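15 Nov 2019

Up before six again. The heating came on late and I did the first hour of bills in my coat. The water company has finally accepted the meter reading, so that is one letter I can throw out. The new charge is 324 for the half year, which is less than I had feared.

Spent the rest of the morning on the move. The lease on the Habte Street apartment ends in January and I would like most of the small stuff sorted before the holidays. I started with the kitchen drawers. Kept the good knives, the scale and one of the two graters. The Rundovex mixer goes to my sister if she still wants it. It weighs a ton and I have used it maybe twice.
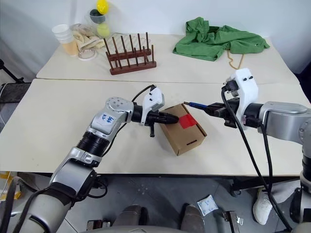 Small cardboard box, flaps closed, red square on top.

I have settled on small boxes this time. Last time I filled big ones with books and could not lift them off the floor. Dresska quoted me 90 an hour with a minimum of 2 hours, and they will not take anything left open. Stairs are extra. I have asked for a quote from the place in Brakel too, but they have not called back.

Lunch was soup and the end of the bread. Walked to the post office after, stood in line, and came home with the change of address forms. There are 11 pages. I filled in four and then found I needed the new zip code, which I had written on an envelope and thrown away.

Went through the linen closet until it got dark. The old towels can go to the animal shelter. Found the blue tablecloth I thought I had left at the lake, with the wine stain still on it.

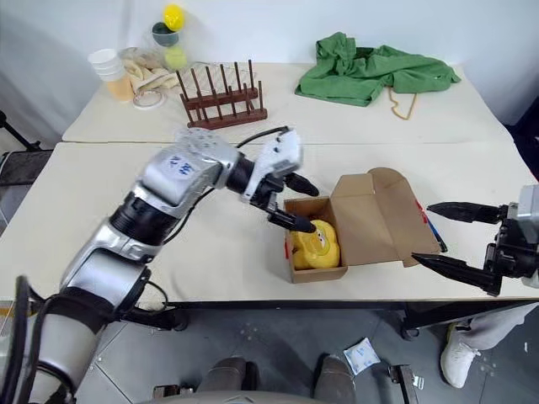
You should leave the kitchen for last, my sister said on the phone tonight, or you will be eating out of cans for six weeks. She has a point. I told her I would put back the saucepan and a couple of plates. She does want the mixer, and will pick it up when the roads are clear.

Rain since supper. Need tape, a thick marker, and light bulbs for the hall. Bed by ten.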